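Setting up a no-jump run in Grelitz

Right, you've got the mod installed, so let's switch jumping off properly. I did my first attempt on willpower alone and hit the button by accident in the second room, so please do this bit!

1. Start a new save and pick the Kröger class (his long reach gets you past the early ledges).
2. Open Controls, choose Jump and press Delete. The slot should go blank.
3. Do the same on page 2, where the game keeps a spare binding.

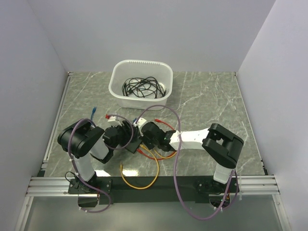 4. Load the save and walk to the Dendska gate. If the lift comes down by itself, you're all set.

Note: Mirta Iturra's route needs 13 rope bolts before the marsh. I'd buy four more on top, as I always miss a couple.

Caution: don't rest at the Eltorness camp until you've pulled the lever behind it. Resting resets the bridge and you'll have to start over. I lost a whole evening to that one. 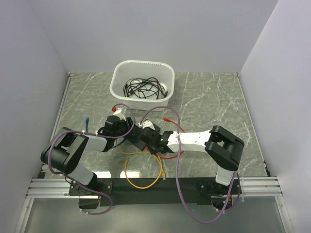 Being knocked upwards by an enemy doesn't count as a jump, by the way. Facundo Benítez uses the big toad to get over the wall, and I've pinched that trick for every run (it took me ages to get the timing). Save in slot 4 before you try it.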